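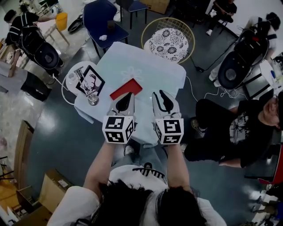

Citora is looking for people who have kept an object from their home and would like to tell its story to strangers. We are a small oral history project in Kosholm, now in our third year, and we need new participants for the spring round in May. You do not have to be a good speaker, and the object does not have to be old or expensive. Each participant gets one small square table with a light-blue cloth on it, and on the cloth you can arrange your things as you like. A framed picture with a dark face in profile and a little desk lamp leaning over it, for instance, make already a good start for a conversation. Visitors come to your table, sit down and listen, and they may ask you questions.

What we do

We collect stories which are connected to ordinary household things. Until now the archive has 1,984 recordings, and most of them are shorter than ten minutes. You can hear there people talking about a coffee grinder, a winter coat, a key to a house which was sold, a box with buttons. The recordings are kept in the reading room of the Nkuna library and everybody can listen to them without payment.

In the first two years we recorded people alone, in a closed room. It worked, but many told us afterwards that it felt like an interview at an office. So last year we tried the open tables for the first time, and the stories became longer and more lively. We continue in this way.

Who can take part

We invite everyone who is over 16 and lives in Kosholm or in the villages along the lake. It is no problem if you moved here recently. We would be especially glad to hear from people who worked in the tile factory, from people who came to Kosholm as children, and from those who speak another language at home. You can tell your story in the language you prefer – please write it in your application, and we will look for a person who can translate for the visitors.

Two people can apply together with one object. Last year we had two sisters who did not agree at all about where their mother bought a soup bowl, and visitors stayed with them until the evening.

There are 17 places in this round. If we receive more applications, we will try to make a mixed group, with different ages and different kinds of objects. Whoever does not get a place now will be asked first in the autumn.

What we expect from you

You should be able to come on three occasions: one preparation meeting, one recording session and one open afternoon. The preparation meeting takes two hours. We drink tea, everyone shows the object, and we talk about how to begin a story and how to finish it. Many people find the finishing more difficult. Please do not write a full text and learn it by heart. A few words on a card are enough.

The recording session is done with only you and Tshepo Coetzee, who takes care of the sound. It takes less than one hour. You may stop at any moment and start again, and you may also ask us to delete a part later.

The open afternoon is from 1 to 5 pm in the Pledik hall, the former ticket building beside the harbor. You will sit at your table in two turns of 80 minutes, with a break between them. Outside your turns you are free to walk around and listen to the others.
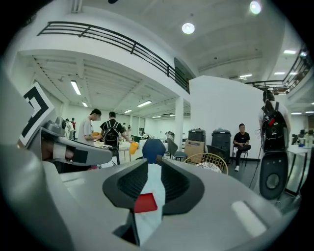

It is important that the object can travel safely. If it is very heavy or can break easily, bring a part of it, or a photograph. We cannot insure the objects, so please do not bring jewelry or papers that you would need to replace. Animals, food that goes bad and anything with an open flame are not possible in the hall. There is an electric outlet near most of the tables, but tell us in advance if you need one.

What you receive from us

Taking part costs nothing. We pay your bus ticket for all three occasions and offer a warm meal on the open afternoon. You will get a copy of your own recording, and also a printed version of the text if you want it. We do not pay a fee to participants, I am sorry to say, but the city grant does not allow it.

You stay the owner of your story. Before the recording goes to the archive, you sign a form where you choose if your full name, only your first name or no name at all is written. You can change this choice later by sending us a letter or an e-mail.

How to apply

Send us a short message with the following:

Your name, age and the part of town where you live
What your object is and how long you have had it
A few lines about why you kept it
The language in which you want to speak
A phone number and the best time to call you
Anything we should know about stairs, hearing, sight or sitting for a long time

A photograph of the object is welcome but not required. Please do not send the object itself.

You can use the application form on our page, or leave a paper with the same information in the Citora box at the Nkuna library, ground floor, next to the newspapers. Applications must arrive by Apr 25, 2025. Bheki Ndlovu will call every person who applied, also those who do not get a place, within one week after that.

Questions

If you are not sure whether your object is suitable, ask Bheki before you decide that it is not. Last year a man almost stayed at home with his bicycle pump – he thought it was too boring – and it became one of the recordings most often requested in the reading room.

The Pledik hall has a ramp on the harbor side and one accessible toilet. Bus 448 stops in front of the door. Parking is difficult in May when the boats are put into the water, so take the bus if you can, or write to us and we will try to find you a ride with another participant.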